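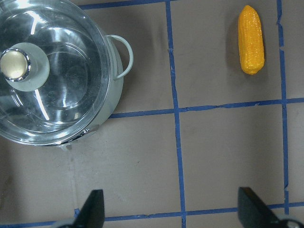 *Wrist camera, fingers fully open, with the lidded pot and the toy corn either side.*

10/27/25. Second round of finger comparisons on the Jotcombe cell. The Nusen pads slipped on the lid knob in September, so we are now on the Otier wedge fingers, same wrist camera. Glare on the glass still upsets the depth estimate. Rosângela Godoy wants a polariser; I would sooner lower the exposure first.

Grip force is set to 26 N for metal and 2 N for the corn. At 70 N the old pads crept on the pot handle.

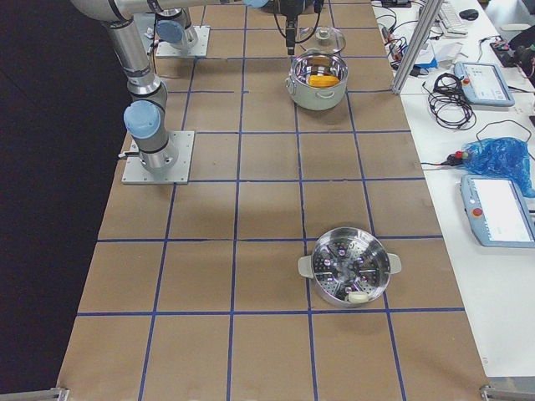 *Side view: gripper over the white pot, lid flat on the paper, steamer nearer the front.*

The taped grid gives us a coarse check on calibration. Gleice Andrade logs each target by cell, then compares it with the pose from the Agbeko controller. Error is around 3 mm near the bases and worse at full reach.

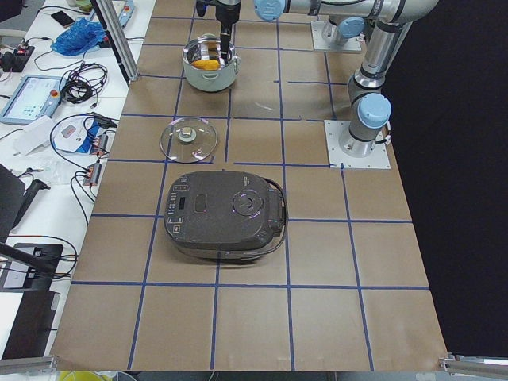 Reaching into a pot is the harder case for any finger shape. The wall limits the opening stroke, and the wrist camera loses the rim on the way down. I have added a fixed-camera check before closing. Firmware 1901 stays on until the cable strain relief is sorted.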